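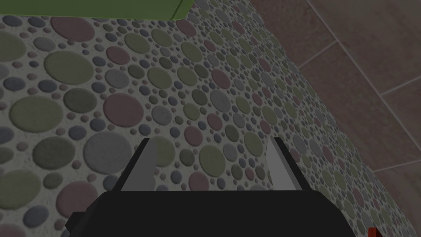

pellavo44 wrote:
Was the simulation part open for everybody, or did you need to register first? I came to the Ollance open day at 15 and they told me the room is full.

kmirza wrote:
You needed a ticket from the front desk, it was free. I am sorry that you missed it. They showed the gripper in the simulated rooms on the big screen, and a woman from Savolainen explained how they plan the movement of the two arms. She said that one task is repeated 3000 times with small changes before they are satisfied.
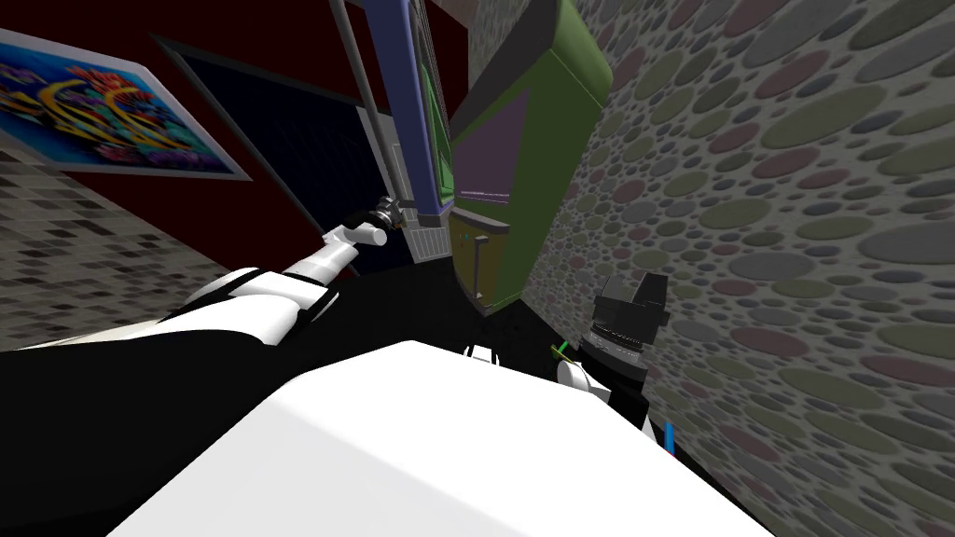

After that we could ask questions. I asked why the walls and the floors have such strong patterns, and the answer was that they change the surfaces on purpose, so that the robot does not learn only one room. For me this was the best moment of the visit.

dunrobbo wrote:
I was in the same group and I liked it less. 43 minutes of simulation and then 13 minutes with the real arm from Tralska. I can watch a simulation at home.

kmirza wrote:
I understand, but I do not agree. The real arm only moved boxes, and we have seen this already at Skukton in July.

dunrobbo wrote:
At Skukton you could stand next to it and press the stop button yourself. My son still talks about that.

pellavo44 wrote:
Does somebody know if they will repeat it? I would go for the simulation and also for the boxes.

kmirza wrote:
They said maybe in spring. I will write here when I hear something.

Home | Forums | Events | Members | Log in

Recent threads
Tralska arm: which cable do I need?
Skukton open day, parking and food
Beginner question about two-arm planning
Savolainen evening talks

This site uses cookies. By continuing to read you accept our cookie policy.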